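Sorting out the small stuff

Posted 31 March 2022

I have been putting off the small plastic things since December. The big furniture was easy. We moved into the upstairs room at Jenbridge, the desks went by the windows, and everything small went into whatever would hold it. Measuring cups ended up with cable ties. The scoops were in three different drawers.

Toon Baert finally asked me where the measuring scoop was and I couldn't tell him, so I decided to get on with it.

My method is dull but it works. Pull things out onto the table a few at a time, match them by use and not by colour, and give each lot one home. I used to sort by colour, back in the flat at Noltton. It looked nice for a fortnight and then I could never remember whether the half cup was the red one or the green one.

The potted plant stays on the table. I tried it on the windowsill and it dropped leaves, so I put it back.
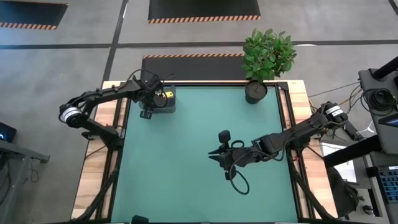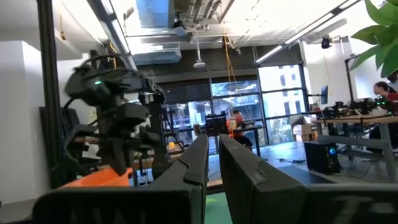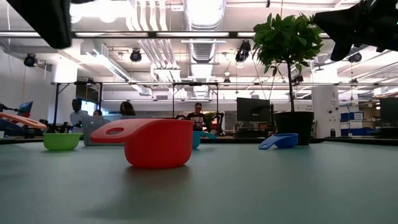 Cups, bowl and scoop on the table.
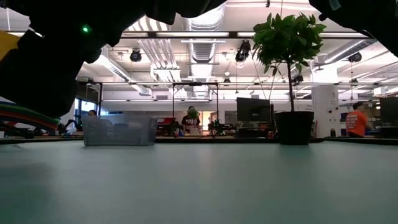 What I kept

The red measuring cup stays. It has a hole near the end of the handle, so it can go on a hook if I ever put one up. The teal cup and the lime-green bowl stay as well. I went back and forth on the blue scoop, but Toon uses it for potting mix and he would only buy another.

Bins

I like a mesh bin for this sort of thing. You can make out what's behind the sides without lifting everything out, and it wipes clean. The one thing I'd watch is the size. Alun Prydderch bought a deep one and his scoops live at the bottom of it, under everything else. Mine is going on the shelf at eye level.

I gave away a box of lids that fitted nothing. It weighed 800 grams on the kitchen scale, and I don't miss it.

Still to do

The drawer with the batteries and tape. I also want labels on the shelf edges, in plain black marker, and I need to find out if the hardware shop still stocks the short hooks. The last ones I bought were 82 cents each.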